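Stondix – rim grasp planner and the bits that hang off it

Last touched 8/5/26

G'day. If you've landed in this repo you probably want the grasp planner for open containers: bowls, cups, tumblers, anything with a rim you can pinch. I started it because our old planner loved going for the centroid, and the centroid of a bowl is a lovely patch of air.

What it does: takes a segmented point cloud, fits an ellipse to the rim of whatever you've asked for, samples pinch poses along it, throws out the ones where the outside finger would clobber a neighbour, and hands the rest to the arm controller ranked by score. The ranking is the part I'm proud of. The ellipse fit is the part that keeps me up at night.

Getting going

Clone it, run setup.sh, then copy config/default.yaml to config/local.yaml and put your own camera extrinsics in. Please don't commit your local.yaml (Sinan, mate, I'm looking at you). Then start the perception node first and the planner second. If you do it the other way round the planner waits for a transform that never turns up and you'll get a very quiet terminal.
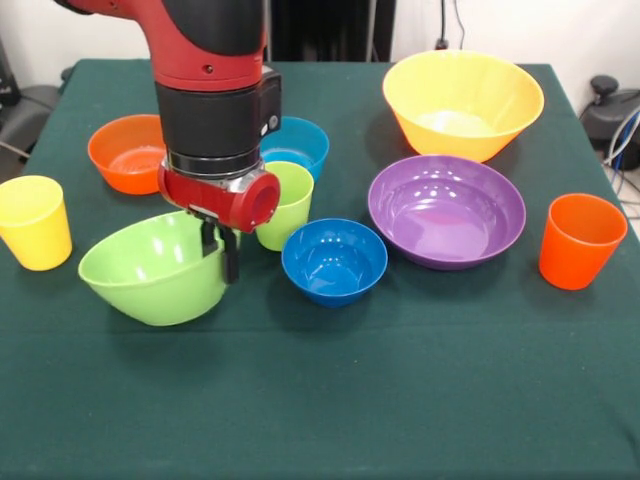

Clutter is where most of the tuning went. The setting you'll want is neighbour_margin, in millimetres. Too low and the outside finger bumps whatever's next door, too high and the planner decides every rim is blocked and sulks. I've left it at 3 and it's behaved well enough on our bench in Warnano, but shiny plastic gives patchy depth, so have a fiddle.

The tuning log has 1,231 planned grasps in it, one row each, with the chosen pose, the score and a free-text comment. Melahat wrote most of the comments and they're a better read than this file.

Known problems

Nested bowls come out as one object with a very fat rim. Kevser has a branch that splits them by colour, which is great until they're the same colour.

Tilted rims are fine up to 44 degrees. Past that the fit flips and the approach vector comes in from underneath the table – the collision checker catches it, but you'll see a scary arrow in the visualiser.

Tuncer (the old logging tool) still gets imported in replay.py. I'll rip it out in June, promise.

Issues and pull requests are welcome. Bình Thân looks after the controller side, so anything about jerky motion should be tagged for Bình, and anything about dodgy ellipses is mine.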